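Pallimer grasp transfer

Pallimer grasp transfer is a method for teaching robots to pick up soft packaging from demonstrations recorded with a hand-held gripper. It was developed at the Adamczyk laboratory and is named after Pallimer, the software that turns the recordings into training data.
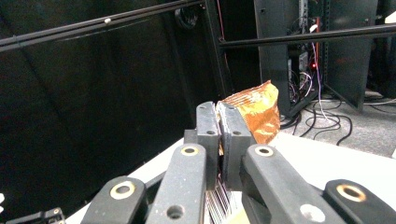
The method deals with objects that change shape when they are gripped, such as foil bags and pouches. A person carries out the task with a two-finger gripper that has a camera attached. Pallimer recovers the path of the gripper and the opening between the fingers, and a control policy is trained on both. No robot is needed during recording.

Earlier work on the same task used a fixed closing width, which often crushed the package or let it slip. Pallimer instead predicts the width at each step — the fingers may open slightly and close again before the lift.

Results

The first study used 214 demonstrations and 48 kinds of packaging. The trained policy was run on two robot arms, one of them a Zuvero model that had played no part in development. Success was highest when the fingers closed on a fold near the middle of the package. Most failures came from bags lying flat, with no raised edge to pinch.

Limitations

Shiny surfaces remain a problem, as reflections can upset the tracking of the gripper. The method also has no sense of force. A later version, Nukano, adds a pressure reading at each fingertip.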